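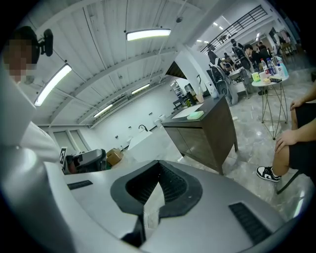

How many demonstrations do we need per task for the student challenge?

The Harnside rules say 50 per task, recorded by at least two team members. Anything under 28 and the entry goes in the practice division.

tinwhistle_4
Posted Jul 18, 2020
Is that 50 good ones or 50 total? Our club at Sisavthorpe has 60 on the cup task but a fair few are rubbish. Dropped cup, sleeve over the marker, that sort of thing.

gearbagger
Good ones. You label the failures and leave them in a separate folder. Burnden lost marks last year for mixing them.

moss_and_bolts
I'd keep some of the drops in if the student recovers and finishes the job. Our arm got better at regrasping once we did that.

gearbagger
The rules say a clean run. A recovery isn't a clean run.

moss_and_bolts
Section 3 says "completed without assistance". Picking it up again with the same gripper is not assistance. I emailed the organisers and they're going to clarify it in August.

tinwhistle_4
OK, I'll sort ours into clean, recovered and failed and wait for the email. Second question, does swapping operators halfway through a set matter? Our Year 9s get sore wrists after about 20 minutes.

deschamps_kit
Swap as often as you like, just write down who did which run. We recalibrate both grippers at each changeover and it adds a couple of minutes.

gearbagger
Agree with that one. Put the log in the same folder as the recordings.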